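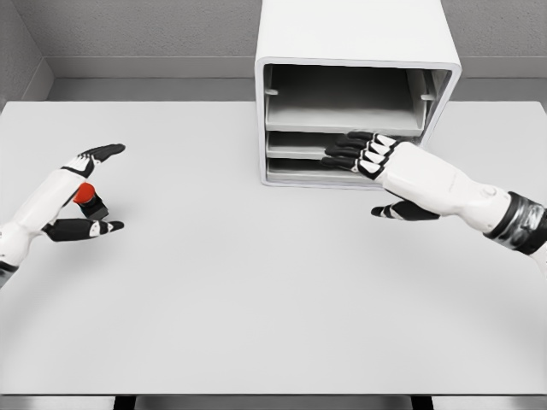
Monday. In by 7:15, before Eusebio, and got the overnight batch off the cluster. 202 episodes of the drawer task in sim, 65 successes. Friday's number was worse, but I changed two things over the weekend, so I can't say which one helped. I should have run them separately. I'm writing that down so I do it next time.

Spent the first part of the morning stepping through failures. The pattern is the same in most of them. The left hand gets the red-capped object fine and holds it well out over the table, away from the cabinet. The grasp hasn't been the problem for a while. The right hand goes into the cabinet and that's where it stalls. The fingers end up between the top drawer and the bottom one, over the middle one, and the policy sits there making tiny corrections until the episode times out. The wrist target moves back and forth by a few millimeters and the fingers never curl.

My first guess was perception. The inside of the cabinet is shadowed and all three drawers are nearly the same gray, so the drawer edge estimate could be jumping from one lip to another. I logged the estimate against ground truth for 15 of the stalled episodes. It was steady in all but two. So mostly not perception, at least in sim. I'll look at those two separately.

Second guess was the thumb. It stays low and out in front of the cabinet while the fingers go in, and I wondered if the self-collision check was blocking the curl. Turned the check off for the right hand and reran the same seeds. No difference. Turned it back on.

Ate at my desk. Gebremichael pushed a new release of the planner and I read the change notes over lunch. They renamed the contact margin parameter and changed its default. We don't set it anywhere, we just take what we get. Pinned our version for now. I don't want that moving under me while I'm chasing this.

Eusebio came by after lunch and asked what the phase label was doing during the stall. I hadn't plotted it. I plotted it. It flips between "reach" and "hook" on nearly every control step, because the switch condition is a distance threshold with no hysteresis and the fingers are parked right on the threshold. Each flip resets the finger target to open. The hand starts to curl, gets told to open, starts to curl again. From the video it looks like it's holding still.

It's my code, from back when we only had the one-drawer cabinet and the hand came in at a steeper angle. It never sat on the boundary then.

Fix was short. Separate enter and exit distances, and a hold of 120 milliseconds before it can go back to "reach." Wrote a test that feeds in a noisy distance signal and counts the switches. The old code fails it, the new code passes. Eusebio reviewed it and wanted the hold time in the config file instead of hard coded, so I moved it. He also doesn't like the name "hook." I left it.

Reran the stalled seeds from this morning. Most of them get past the stall now and pull a drawer. A few pull the top one when they were told the middle one, which is a different bug and was hidden by the first. I think it's the drawer index getting read once at the start of the episode and going stale after a reset. Didn't have time to check.

Call with Tekex at 3:00. They want a date for running this on the hardware at Brimummont. I said I'd give them one after the full batch is back and the index bug is closed. They weren't thrilled. The Horkurmont demo is still set for April and that hasn't moved, so I don't think a few days here matters much to anyone.

Started the full batch at 5:40 with the fix in and nothing else changed. Same seeds as last night. Also turned on logging for the phase label and the drawer index at every step, which makes the files bigger, and I had to clear out some old runs to make room.

Tomorrow: look at the batch, find the index bug, go back to the two perception cases. Ask Eusebio if he still has his script for lining up the logs with the video. Order a new keyboard, the left shift is sticking.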